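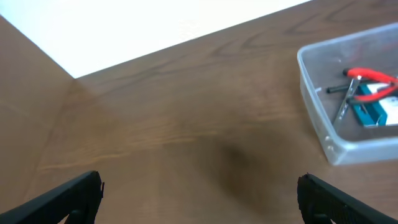
I'd been promising myself a trip to the Unent open day for ages, and in August I finally got my act together and went. Mum was supposed to come too but her knee was playing up, so it was just me, a flask of tea and the slow train to Sutherland. The workshop is bigger than I expected (they've knocked two units into one) and there were 6 robots running when I got there, all doing different jobs. I headed straight for the tool sorting one, where they'd put a clear plastic tray of bits on a wooden table, red-handled pliers and all, and I'm afraid I stayed there for most of the morning!

The man looking after it was Murray Paquette, who was lovely and very patient with my questions. He told me the arm is a Varach, an older model they bought second-hand, and that the software is their own and goes by the name of Murkow. They've put it through 200 practice runs with hand tools since the spring. I asked what it finds hardest and he said shiny things, straight away, no thinking about it. Bare metal confuses it when the light catches it wrong, and tools that open and close are a nuisance as they never sit the same way twice. I did feel for it. My own kitchen drawer has the same effect on me.

They let visitors have a go at driving it with a sort of joystick thing. I was third in the queue behind a dad and his little girl, and she was miles better at it than either of us. You think you're directly over the thing you want, and then you look from the side and you're nowhere near. I got a small round of applause for my effort, which I think was meant kindly. 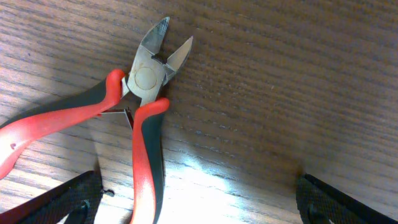 The cutters on the table, jaws open.

After lunch (cheese roll, very good, £3) there was a talk by Carter Gauthier about using this sort of arm in repair shops - handing you the next tool while you've got both hands full, that kind of thing. Some 100 people were squeezed in and I ended up perched on a radiator. He went a bit fast in the middle for me, but the part about teaching a robot how hard to squeeze was fascinating and I could have listened to a whole hour of that.

I missed the welding demo completely as it clashed with the talk, so that's top of my list for next year. If anyone else went and saw it, do tell me what it was like in the comments!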